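Kundeck Press to issue annotated concordance to the Tapia novels

Kundeck Press will publish a single-volume reference work on the fiction of Abundio Villaseñor in February, the publisher said in its spring list. The volume, A Tapia Concordance, is edited by Karla Arriaga and Gumaro Mendoza and contains some 3000 entries covering the novels and stories set in the imaginary river town of Tapia.

Entries are arranged alphabetically in one sequence. Characters are listed under the form of name first used in print, with cross-references from nicknames and married names. Places inside the town are keyed to a redrawn map on the endpapers. Titles of individual stories have their own entries, each giving the place of first publication, the copy text used by the editors, and a short account of variants between the magazine and book versions.

The editors worked from the first book printings except where a later edition is known to carry the author's corrections. In those cases the entry cites both, with the later reading given first. Page references are to the collected edition from Jinthorpe, which remains in print and is the text most often assigned in college courses. A conversion table at the back lets readers with older paperbacks find the matching pages.

Arriaga, who prepared the entries for the novels, said the main difficulty was chronology. The internal dates in the Tapia books do not agree with each other, and Villaseñor moved several events from one decade to another when he revised. The concordance records every stated date and leaves the conflicts standing. A separate timeline was drafted and then dropped.

"We had a version that reconciled everything, and it required us to ignore two chapters of The Salt Ferry," she said. "An index should not do that."

Mendoza handled the short fiction and the uncollected work. His section includes entries for 100 pieces, among them the newspaper sketches that Villaseñor signed with initials and that earlier bibliographies list as doubtful. Attribution is marked as certain, probable or open. The grounds for each decision are set out in an appendix, with references to the surviving letters and to payment records kept by the newspaper's successor firm. 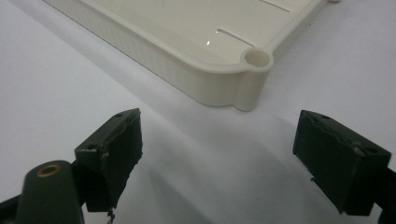

Detail of a cream-colored plastic tray, with a slot near the rounded corner.

Two longer essays precede the entries. The first, by Zyanya Ibarra, deals with dialect spelling in the early novels and explains how variant spellings of the same word have been grouped. The second, by Aurelio Nava, follows the publishing history of the Tapia cycle from the first serial installments to the Jinthorpe edition, including the abridged texts that circulated for many years without any notice that they had been cut. Nava identifies the abridged printings by their chapter counts and the wording of their opening lines.

The concordance replaces the Pultance handlist, long the standard guide, which stopped short of the last two novels and gave no page references. Numbers from the handlist are retained in brackets so that existing citations can still be traced. Errors carried over from the handlist into later criticism are noted under the entry concerned.

Coverage of film and radio versions is limited to a checklist. Translations are listed by language and year, without comment on quality. Secondary criticism is cited only where an entry depends on it, and the editors refer readers to the existing bibliographies for fuller lists.

The book will appear in hardcover and as a searchable electronic text. The electronic version will carry corrections as they are made, each with a revision note, while the printed volume will be corrected only at reprint. Kundeck has not announced a price. Review copies may be requested from the publisher's reference department.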